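La traduction mérite sa place sur la couverture

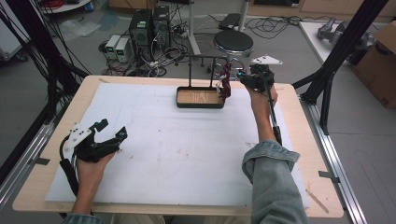 Pourquoi le nom du traducteur devrait-il figurer sur la couverture d'un roman ?
Parce que le lecteur francophone d'un roman étranger lit, phrase après phrase, un texte que le traducteur a écrit, et qu'il est en droit de savoir qui en répond.

La pratique demeure pourtant minoritaire. Au catalogue des éditions Clostard, qui compte 1,429 titres de fiction traduite, 200 seulement portent cette mention en première de couverture. Ailleurs, elle est reléguée à la page de titre, parfois au verso de celle-ci, en petits caractères.

Les éditeurs invoquent la lisibilité et l'habitude des libraires. L'argument commercial doit être entendu, mais il reste faible. La collection Kozan imprime depuis trois ans le nom du traducteur sous celui de l'auteur – dans un corps plus modeste, il est vrai – et ses ventes n'en ont pas souffert. La maison Plulcombe a adopté la même règle pour ses rééditions de poche.

Il ne s'agit pas davantage d'une question de vanité. Un roman retraduit change de rythme, de registre, quelquefois de sens. Deux versions françaises d'un même livre peuvent se côtoyer en rayon sans que rien, à l'extérieur, ne permette de les distinguer. Le lecteur qui souhaite retrouver une voix qu'il a aimée doit ouvrir chaque volume.

Le prix Werkuvmont, dont les délibérations se tiennent en novembre, pourrait exiger cette mention des ouvrages qui lui sont soumis. Une telle clause ne coûterait rien à ses organisateurs, et les éditeurs disposeraient d'une saison entière pour s'y conformer.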